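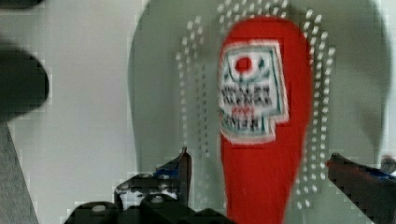

Horlow play kitchen support
Ticket status: open
Product: Brurketti toy food set, used with the Triker tableware
Opened: October 28, 2020

Hi again! I wrote to you in February about a missing lid and you sorted it out right away, so I'm hoping for the same luck. My trouble now is the ketchup bottle. It won't stay standing on anything with holes or bumps in it. I put it up nice and straight, let go, walk off, and when I come back it has rolled into the fruit (usually the strawberry, poor thing).

What I've tried so far:

I wiped the base with a damp cloth and dried it for 10 minutes. No change. Then I checked the base with a ruler and got a dip of 2 millimeters on one side, so maybe it's warped? I did leave the whole box in the car over the summer, which I know was dumb. 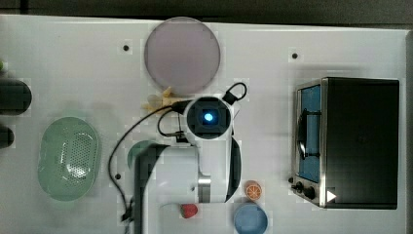 Next I gave it a go on a bare stretch of table, away from the plate and the basket. Much better! It stood through lunch, and it only went over when I bumped the table with my hip. So I think the basket is half the problem, and the bottle is the other half.

I did a second round with more things set out, the way my kids like to play.

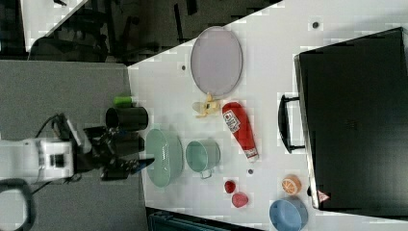
Ketchup bottle on its side, with the tray and the toy fruit.

I also swapped in the old bottle from my sister's Ruddock set, which is 3 years older and a bit fatter at the bottom, and that one stays put in the basket all day long. Same basket, same table. Can I get just a replacement bottle, or do I have to buy all 12 pieces again? I'd really like to skip the full set if I can.
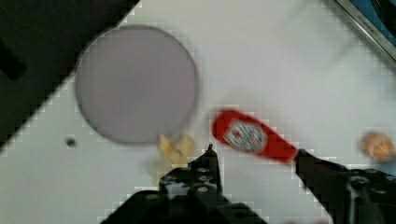

Kylie Kingi: Thanks for testing it on two surfaces, that helps a lot. A dip that size is more than we allow, so I've put in for a single bottle and you won't need the full set. Please keep the old one out of the sun until the new one arrives, and reply to this ticket if that one tips over too.

Will do, thank you so much! I'll try it in the basket first.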